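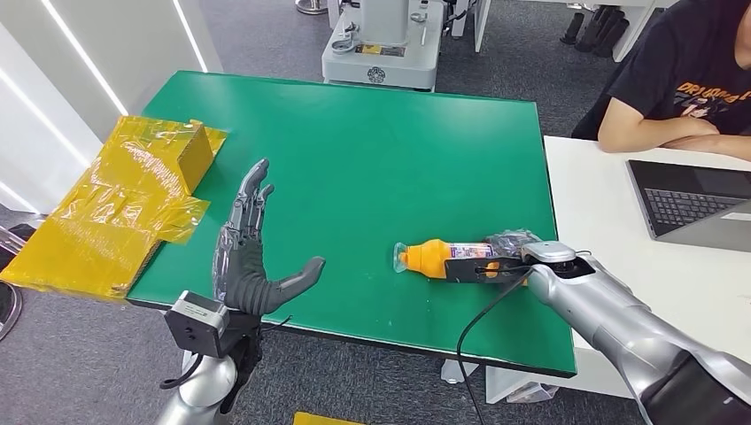
Ximena Magaña

August

Got to Sketville at twenty past nine. The drive was 270 kilometers by the car, counting the wrong turn at the quarry road. Festow had sent a parking pass but the gate didn't ask for it. Signed in, got a sticker with my last name spelled without the tilde, and waited by the coffee machine until they came to get our group. There were 11 of us. Most were from packaging or warehouse companies. One man was retired and had come because he used to work in the same building when it made pumps.

The first talk was half an hour of slides. I wrote down two things. The lab has been open for three years, and the robots there have done 3,358 logged picks since the last change to the software. The speaker said the number mattered less than the list of failures, and that they would show us that list if we asked. I asked. Someone is supposed to email it.

Then we went into the room with the arms. I had expected a fence and a yellow line on the floor. It was a carpeted room with a green table and people at desks with laptops. A man in a black DRAGON something T-shirt sat at the desk beside the table with his arms folded. The two arms don't match. The left one has a hand with four fingers and a thumb, and the right one has a plain two-finger gripper. When I took my picture the gripper was holding an orange bottle on its side and the hand was standing open with the palm turned toward it.

I watched the hand more than the gripper, like everyone else. The fingers have a slightly see-through shell and you can see every joint. Up close it is thinner than mine. Our guide said the gripper still gets most of the work, and that visitors always ask about the hand. I asked what happens with shiny film and wrinkled plastic, which is most of what we handle at Barrera. She said clear plastic is hard for the cameras and that they keep such items on the table for that reason. There was a big glossy yellow package at the left side and the bottle had clear wrapping bunched up at one end, so I believe her.

Questions I asked and the answers I got:

Can it tell a full bottle from an empty one? By weight, after it lifts.
Who resets it when it drops something? A person.
How long to teach it a new item? Depends on the item. I pushed on this and got "a morning, if it's a box."
Does the hand wear out? Yes, the fingertips first.

Lunch was sandwiches. I sat with two people from Urosero who bought an arm last year and have it stacking trays. They like it. They said the cables gave them more trouble than the arm did, and to plan where they run before anything gets bolted down. I had noticed a black cable hanging down past the front of the table, so that went in the notebook too.

Left at two. Stopped for gas and called the office. I have to write this up for Barrera by the end of the month, and I think I'll say gripper, no hand, and ask for a trial on the small cartons only. Need to find out what our floor is rated for. Also need to send back the visitor sticker holder, which I drove home with.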